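Days Out > Visits > Open Days

An open day at Somholm, where they think very hard about snack boxes

24 May 2023
By the Brirkton outings page

I had better own up straight away that I very nearly didn't go. The leaflet for the Somholm open day had been stuck to our fridge since the middle of spring, and all it promised was "practice rooms, storage and packing, tea provided", and I will confess that it was the last two words that got me on the bus. I'm so glad I did, because it turned into one of the nicest afternoons I've had in ages, and I came home and turned out two cupboards before I'd even taken my shoes off.

Somholm, if you've never been, is the long low building behind the Brirkton bus depot, with the green doors. Punik took it on a few years back for their household courses (packing for hospital stays, setting up a student room, sharing a small flat without falling out, that sort of thing) and it's been done up as a row of ordinary rooms. There's a kitchen, a hallway with far too many coats in it, a bathroom you mustn't use, and three bedrooms. I went in expecting something like a furniture shop, all cushions and empty drawers, and it's much homelier than that. The drawers are full. Somebody's slippers were under a radiator.

Getting there is easy enough. The 21 stops practically outside and runs until six, and there's a bit of parking round the side if you don't mind a tight turn. They had over 100 people through the door on the day, and it did get warm in the hallway, so I'd go early if you can. I got there just after they opened and had the kitchen more or less to myself for a good quarter of an hour, which I spent opening things. You're allowed to open things! It says so on a card by the door.

The kitchen is where most people lingered. The big idea they're keen on is that dry food should live in something you can see through, and that you should be able to carry the whole lot to the table in one go. I've always been a tin person myself — my mother had tins, and her mother had tins — and I stood there feeling rather defensive about it. But I did have to admit, thinking of the shortbread I found at the back of ours after Christmas, that a tin keeps its secrets. They had flour in tall jars, rice in short ones, and a basket of onions that somebody had let sprout a little, which cheered me up no end.

Tea was in the room next door and was proper tea, in a pot, with a choice of fruit cake or a sort of oaty square. I had the oaty square. Then I went back for the fruit cake, as the queue had gone down.

From there you go along to the bedrooms, and these were my favourite part of the whole visit. Each one is set up for a different sort of person. The first is meant for a guest who's come for a week, with a towel folded over the chair and a drawer left clear. The second is a child's room, and I'll say only that whoever thought of keeping odd socks in a shoe bag on the back of the door deserves a medal. The third is the student room, and it has the snack box, which I'd heard people talking about in the tea queue.

I suppose I'd assumed a snack box was just a box with snacks in it, and well, it is, but they've a way of going about it. You do the whole job on the bed, where there's room to spread out and nothing rolls very far. The box stays open until the very end. Long packets go in upright if the box is deep enough, or flat along the bottom if it isn't, and the small things in their own wrappers fill up whatever gaps are left. Soft bags go to one side where they won't be squashed. Anything already opened gets a peg and sits on top, so it's eaten first. There was a bit of a debate among the visitors about whether sweet and savoury ought to be kept apart, and I'm afraid I started it. 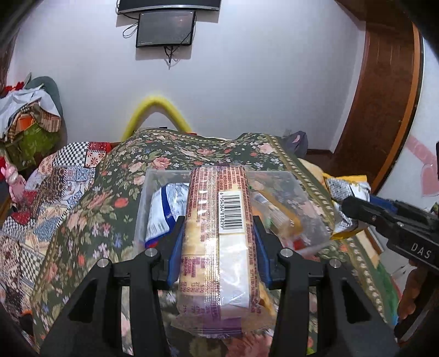
Woldegiorgis thought the bed was the wrong place to do it altogether, and said so quite cheerfully: crumbs get into the covers however careful you are, and a tray on the floor would do the job just as well. I could see the sense in that. I've slept on a biscuit more than once. But my knees aren't what they were, and a bed is a very good height for sorting, so we agreed to differ and went to look at the wardrobe together.

The wardrobe was a little disappointing, if I'm truthful. It was very neat, and there were some clever hooks, but I'd seen most of it before, and the light inside kept going off while I was reading the labels. I'd also have liked a chair or two along the corridor for those of us who like to sit and think things over. The bathroom was roped off, so you could only lean in and admire the shelf.

On the way out there's a table where you can buy the storage notes as a little booklet (184 pages, so perhaps not so little) and put your name down for a course. I bought the booklet and have got as far as bed linen. The next open day is in October, and they're hoping to have the garden shed ready for it. I've already told my sister she's coming. She has a shed.

Entry was free, with a dish for coins by the door. Bring a bag for the booklet, as it doesn't fit in an ordinary handbag.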